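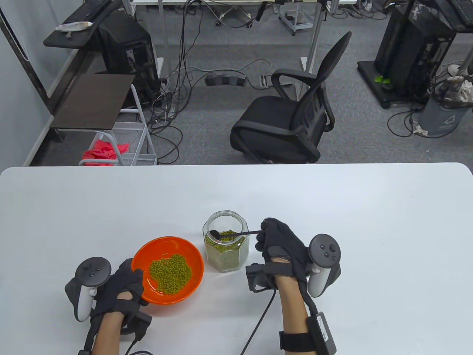

Glove controllers on trial: beans, spoons and straps

The teleoperation group at Rirkiseck has spent most of August comparing two ways of tracking an operator's hands. One is the Pileo glove, a black fabric glove with a wrist module, worn together with a VR controller strapped to each hand. The other is the plain handheld controller we have used since the Stidton project. Refilwe Nkuna set up the comparison and Precious Zulu and Trevor Oakley did most of the operating.

The test task is spooning green mung beans between an orange bowl and a glass jar with a long black spoon. We picked beans because they punish small errors. If the spoon tips a few degrees too early, the beans end up on the table, and you can count them. Each operator does the task by hand first, wearing the full kit, so that we have a human motion to set the arm's motion against. The left hand stays on the bowl and the right hand works the spoon.

We logged 300 scoops with the gloves and 300 with the handheld controllers, in sessions of 40 minutes at most. After that people's wrists get tired and the numbers stop meaning much.

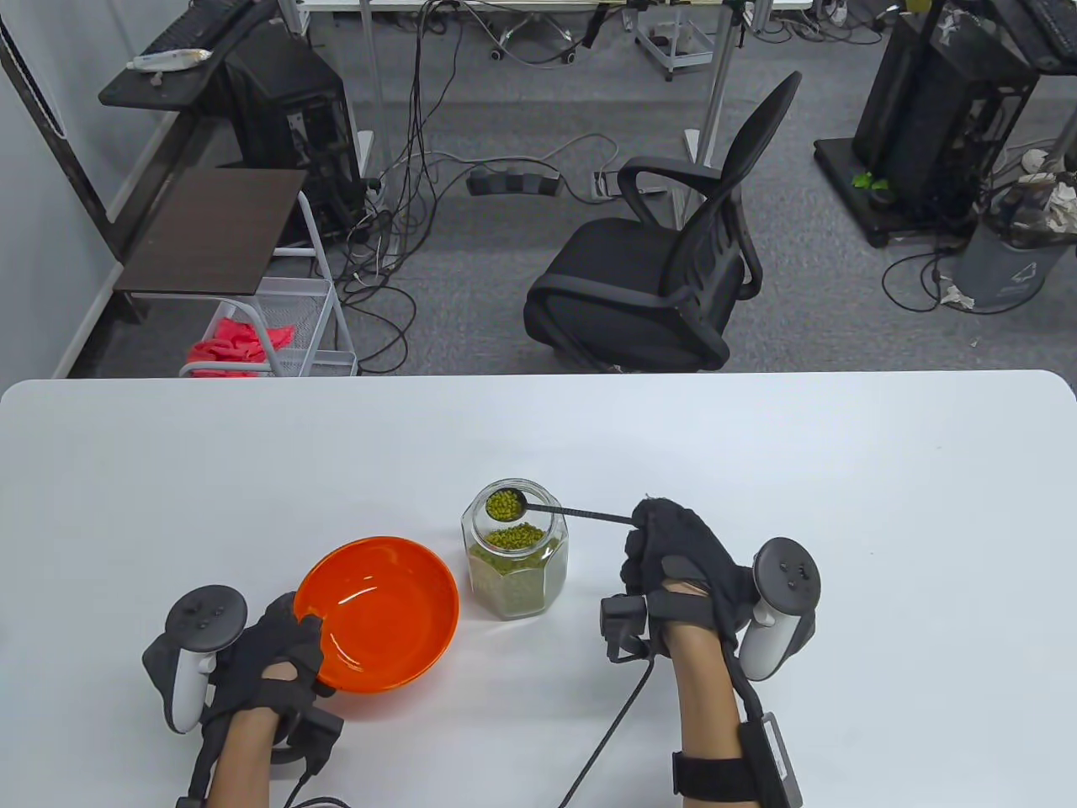
What we found so far

The gloves are better at the wrist. With the handheld controller the operator has to guess how far the spoon has rolled, and most people roll it too far as they come over the jar. With the glove and the strapped controller together, the roll we record is close to what the hand does, and the arm's pour is smoother when it plays the motion back. Precious noticed the difference in her first session. Trevor took longer and still prefers the handheld controller for anything that needs only a straight reach.

Finger tracking is less settled. A thin handle makes the thumb and first finger sit close together, and the glove sometimes reads that as a closed fist. For the De Smet gripper this matters little, as it only needs to know open or closed. For the four-finger hand it matters a lot. Siyabonga Msimang has written a filter that holds the last good finger reading until the new one settles. It helps, but it adds a delay you can feel when letting go of something.

Straps are the main complaint. The controller has to sit firmly on the hand or its position drifts against the glove over a session. Pull the strap tight enough to stop that and people ask for a break sooner. We now check the offset at the start and again halfway through - it takes a minute and has already saved us from throwing out a whole afternoon of data.

Cables come second. The lead from the right wrist likes to lie across the table where the forearm wants to go. Run it down the near side and leave some slack before you start. 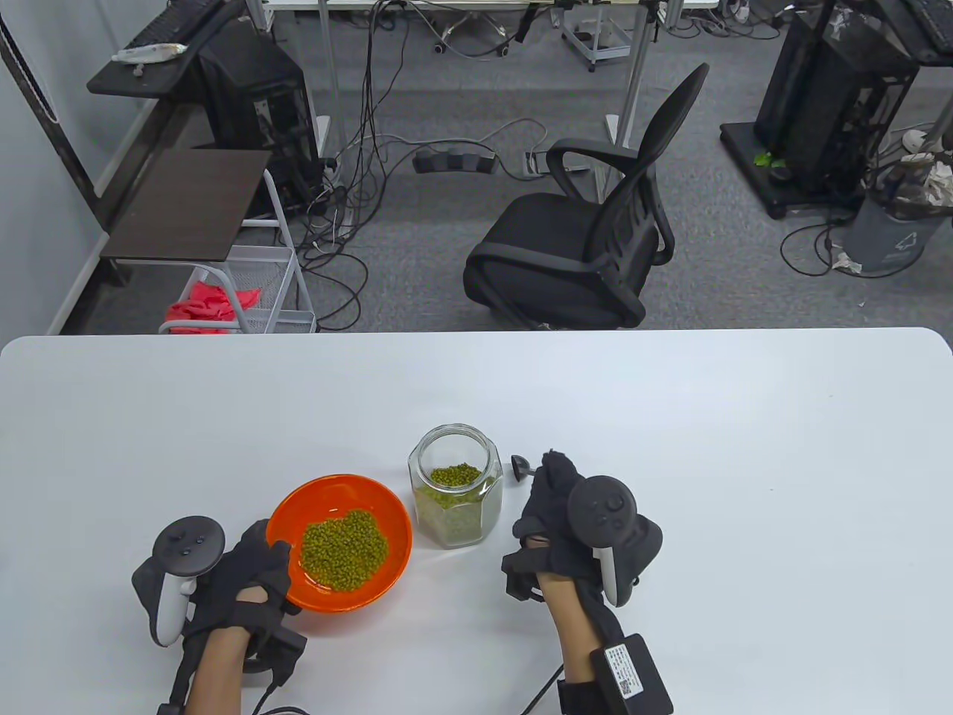

Right hand raised, left hand at the bowl. Glove and controller trial, bean task.

Next steps

Zanele Mahlangu will repeat the comparison with 4 new operators who have not used either setup. Our own people have had too much practice for the learning times to be of use to anyone. She will keep the same jar and spoon and add a second jar with a narrower neck.

We will also try a softer strap with a wider back plate. If you have one left over from the Stidton work, please drop it off with Refilwe. Anyone who wants to see the playback runs on the arm can come by the lab after 3 in the afternoon. The raw logs are on the group drive under the glove folder, and Siyabonga's filter is there too, with a short note on how to switch it off.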